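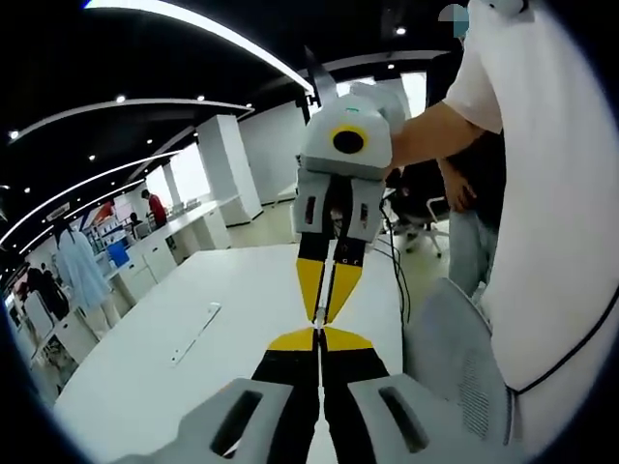 2 min read

Re-covering worktop before selling – oil, laminate or replace?

Rikari
Feb 26, 2022
We're putting the flat up for sale in spring and the kitchen worktop is tired. Solid beech, 30 mm thick, black marks round the tap and a burn by the hob. I've been quoted 800 for a new laminate top, fitted. Is it worth it, or do I sand and oil what's there?

Stoditz
Sand it. Start at 80 grit, finish at 180, then three coats of oil with a night between each. Oxalic acid will shift the black marks. I did ours in September and spent 179 including hiring the sander.

Costigan
Disagree with the above. Buyers look at a kitchen for five minutes and want it clean and plain. Oiled wood next to a sink looks good for a month and then you're doing it again. If viewings drag on you'll be oiling it between them.

Stoditz
Only if it's done badly. Ours has had one top-up coat and the water still beads.

Costigan
You've got two people and a dishwasher. Try it with kids.

Ovalmont
How deep is the burn? A surface scorch will sand out. If it goes in more than a couple of millimetres you'll end up with a dip, and you will see it when the light comes in from the side. In that case I'd cut the section out or put a hob with a bigger surround over it.

Rikari
It's shallow, I think. I can feel it with a fingernail but that's all. The marks by the tap bother me more – one has gone soft.

Ovalmont
Soft is a different matter. Push a screwdriver into it. If it sinks in, the wood has rotted and no amount of oil will help. Check underneath as well, the edge of the sink cut-out is often left bare by the fitter.

Stoditz
Agree with that. If it's rotten, replace it. I'd still get a second quote though, 800 is steep for laminate in a small kitchen. We were quoted almost 300 for the top alone and fitting it is a day's work.

Costigan
Fitting includes the mitre joint and taking the sink out and back in. I wouldn't call it steep.

Rikari
Screwdriver went in about a centimetre. Ringing for a second quote tomorrow.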